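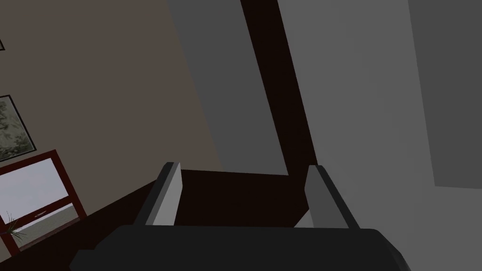 Right gripper view in the simulator, fingers open, dark furniture ahead.

May, notes from the open day at Nelmont

Writing this up the same evening, before I lose the details. Ansel Ferreira, if you read this, the bits for you are near the end.

Doors at 10. We had the corner bench, two monitors and the Kovimau workstation. Plan was a 7 minute run through in the simulator, then let people take the controls. First run took 12 because the room load stalled and I had to restart it with a group already standing there. Loaded fine the second time. After that I left the scene open between groups and only reset the arms.

Order that worked best by the afternoon:
Wide view of the room first, no talking over it.
Switch to the right gripper view.
Open and close the fingers a few times.
Slow approach to the furniture.
Hand over the controls.

The gripper view got the most questions. People find the tilt odd. The wall pictures and the window on the left are tilted and they want to know if something is wrong with the program. I said the view rides on the wrist, so when the wrist rolls the room rolls. One kid held his phone out and turned his hand to check, and I used that for the rest of the day. Better than my explanation.

Second most common question was whether it was a real room. The window does it, I think, with the sky and the bit of plant down in the corner. I told them it is all computer-made and then showed the same room with the lights turned up, which helped.

Lighting is too dim for a public screen. On the bench monitor I can read the edge of the dark brown furniture without trouble. From the back row it merges with the post that comes down beside it, and two people said they couldn't tell what the gripper was heading for. The pale inner faces of the fingers show up well from anywhere. Next time raise the room light before doors open and save it as a separate setup, so we don't have to remember to put it back.

Controls. Groups of up to 8 were fine. One school group came as 35 and we had to split them, with half going to the Bellamy table to look at the spare finger plates. That went well and should be in the plan from the start. Beginners overshoot on the approach, every time. I cut the speed to 30 percent just before lunch and the complaints stopped. Older visitors liked it slower too. Leave it there for any public session.

Collision with the furniture – the arm stops dead and the message comes up on the operator screen only. Visitors thought the program had frozen. Needs something on the big monitor, even one line of text. I ended up saying "that's contact, back up a bit" almost all day and my throat is gone.

The Fatomico people came by after lunch and stayed through two groups. They wanted to know how we pick the starting pose. I said by hand, from a short list, and that we would like to do better. They use a random start inside a small box and throw away the ones that begin in contact. Worth trying. They also asked for the view from the left gripper next to the right one. I had it set up at home but hadn't copied the layout file over. My mistake. It is on the shared drive now, in the demo folder.

For Ansel:
The right joystick drifts toward the end of the day. Centered it twice. Might be the spring.
Monitor cable on the left is too short for the corner bench, it was pulling.
Can you check why the room load stalled on a cold start? Log is saved with the others. I couldn't see anything in it but I only skimmed.
The reset key sits next to the view key. Three different visitors hit it by accident. Please move it.

Packed up by 5. Workstation is back on the shelf, joysticks in the gray case, power strip still at Nelmont under the bench. I'll pick it up when I return their badge.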